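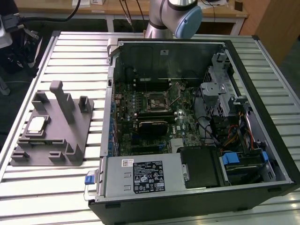 Wanted: People Who Write About T-Shirts

Teltum prints shirts, hoodies, tank tops and one very unpopular apron out of a former bakery in Stollport. We are looking for a part-time product copywriter, and for a handful of local people willing to wear our stuff and complain about it in writing. Details on both are below. Please read to the end before you apply, as that is where the odd instructions are.

The copywriter job

We have 600 designs in the shop. Most of them carry the same paragraph, written years ago by our founder, Nicanor Retamal, late at night and with a cold. It calls every garment "the perfect gift for him, her or them" and misspells "sleeve." Customers have noticed. One sends us a postcard about it every November.

You would work 16 hours a week rewriting these pages so that each says what the shirt is, how it fits and who might want it. You would also:

- answer sizing emails, including the ones in capital letters
- write the Friday-ish newsletter (it goes out when it goes out)
- name new colors, within reason. We already have a "Wet Sidewalk" and it does not sell.
- tell Nicanor when a slogan isn't funny

You don't need a degree or a fashion background. You do need clean, plain English and the patience to describe a gray crewneck, then a slightly different gray crewneck. Some experience with online shop software helps. So does knowing what a raglan is, though Vasiliki Chrysikopoulos, who runs the print floor, will explain it to you whether you know or not.

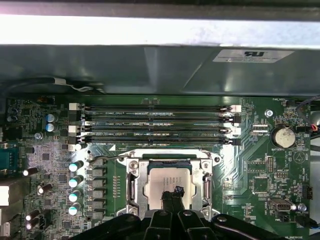

Pay is hourly and we talk numbers in the first call, before you've ironed anything. You can work from home on all but two days a month, when we photograph new stock and need every pair of hands. Lunch on those days comes from Fragkou, across the street. The lentil soup is better than the sandwiches.

The wear testers

Our new heavyweight line, Vonton, goes on sale next season and we'd like it to survive a washing machine first. Testers get 4 garments in their own size, wear them for a couple of months, wash them the way they usually wash things (be truthful, we've seen worse) and fill in a short form after every few washes. You keep the clothes. We keep the forms. Extra small and 3XL people are especially welcome, as our current testers are all a medium and all related to Vasiliki.

How to apply

For the writing job, send us a description of the shirt you have on right now. One paragraph, no "perfect gift." A resume is fine too but we'll read the shirt first. For wear testing, send your usual size, the size you wish you were if that's what you tend to order, and whether you own a dryer.

Use the contact form on our shop page and put "copy" or "tester" in the subject line. Vasiliki reads everything and replies to everyone, usually before 7 a.m.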